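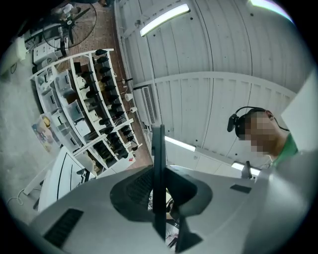
Figure 4. Ribbed white ceiling panels with fluorescent lighting, and a person in an over-ear headset with the head tilted down.

9 min read

4. What the ceiling does to the people under it

I have to admit I started this project with no interest in ceilings at all. My plan was to write about desks and chairs, and I had a whole stack of reading on seat height ready to go. Then the comment cards started coming in from the Filgate rooms and people kept writing about what was over their heads! So this section is about lights, panels and noise, and the chairs have moved to Section 6.

The ceiling in Figure 4 is a good one to keep in mind while reading. It has white ribbed panels with long seams, rows of small dark fastener dots, and a white beam curving through the view (the curve comes from the lens, so please don't measure anything off it). Hard, ribbed ceilings like this are common in the older and cheaper workrooms I visited, and they came up in the comments over and over. People who worked under them mostly complained about two things, which were glare and noise.

4.1 Glare

I'll take glare first, it's the simpler of the two. I took light readings at desk height in each room, once in the morning and once at 4 p.m., with the overhead tubes on both times. The brightest desk I measured was in the Siken room and came out at 1315 lux. The dimmest was 238 lux, over in a back corner at Filgate where one tube had been dead for months and a tall shelf blocked most of the next one. The middle value across all the desks was 544 lux, and that's a comfortable enough number for reading and small handwork.

But the middle value didn't tell me much about who was unhappy. A few of the crankiest cards came from desks with very ordinary readings, and when I went and sat in those chairs I could see why. The tube was straight ahead and a little up, right where your eyes go when you stop to think. Someone whose head is down, like the person in the figure, has the tubes out of the way for as long as that lasts, and then looks up and gets the full strip. I did a lot of looking up and down that month (my neck would like this noted in the limitations).

Color of the walls and ceiling mattered less than I expected. White panels bounce light around nicely, and several people told me they liked a bright white ceiling, even with bare tubes on it. One card just said "cheerful." I coded it as positive.

4.2 Noise and headsets

Noise was messier. I got 170 usable cards in all, and the question about sound drew the longest answers of anything I asked. People described rain on the roof, fans, a compressor next door, and other people's phone calls. The word that kept coming back was "rattly," and I ended up making it a code of its own.

Headsets were where I got stuck. I had been treating over-ear headsets as a sign that a room was too loud, so every headset I saw went into my notes as a small mark against the ceiling. Ngọc Dương, who coded half of the cards with me, didn't buy this and told me so in the margins. A headset can be for calls, or music, or whatever the job needs, and looking at somebody wearing one won't tell you which. The headset in Figure 4 is a case where I'd have made my mark and moved on. We went back and threw out the whole headset tally, and I now use only what people wrote on the cards themselves.

With the tally gone, the link between hard ceilings and noise complaints got weaker, though it didn't go away. It held up best at Kiều, where two rooms of the same size share a hallway and only one has soft tiles. I'd love to have more pairs like that. Protwood had offered me a second one, but the tiles came down in March before I could get there with the meter - very bad timing for me, though I hear the new ones look great.

4.3 What I'd measure next time

I'd put the meter at eye height as well as desk height. I'd also ask people to sketch where they look when they aren't looking at their work, as the desk readings miss that completely. The card layout is in Appendix B, along with the wording of the sound question, which I changed once after the first week.

Related items
Seat height and borrowed chairs in shared workrooms
Soft tiles, hard tiles: notes from two rooms on one hallway
Reading handwritten comment cards as a pair
Desk lamps people bring from home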